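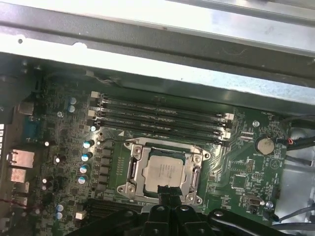
Processor in its socket, case open.

Filed under: Home Office, Tools, Regret
27 comments

Risine Bench Driver Set review: a very nice box with some screwdrivers in it

My last set of small screwdrivers came free with a shelf and lasted longer than the shelf. I'd still be using it if I hadn't left it on a train in January. So I went shopping, and came home with the Risine Bench Driver Set, which cost me $71 and arrived in a case that closes with the soft click of an expensive car door. I opened and shut it for most of an evening. I have paid more for worse entertainment.

The handle is good. It's fat where your palm goes, the cap spins freely, and it doesn't roll off the desk. The magnet is another matter. It will hold a laptop screw upside down while you answer the phone, and it will also hold the screw you just put in, so you lift the driver away and bring your work with you. You learn to give it a little sideways flick. I now do this with forks.

Bits are a mixed story. The small Phillips sizes fit snugly, and after two desktops, one thermostat and a doorbell they show no wear I can find. The flat ones are softer. I chewed up the widest opening a paint can, and yes, the leaflet says don't do that. The leaflet runs to eight languages and is the only part of the set that won't go back in the case once you've taken it out.

The Mikholm kit is the obvious rival. It has a ratchet, a dull zip pouch and a price of $175, and my neighbor in Stokville swears by it, though he swears by most things. I borrowed it for a weekend. The ratchet is lovely on long screws and a nuisance on short ones, and the pouch smells like a pool toy.

Buy the Risine if you open up a computer twice a year and like a nice box. If you do it for a living you already own something uglier. Replacement bits are sold separately, and the wide flat one is out of stock.

Share (71)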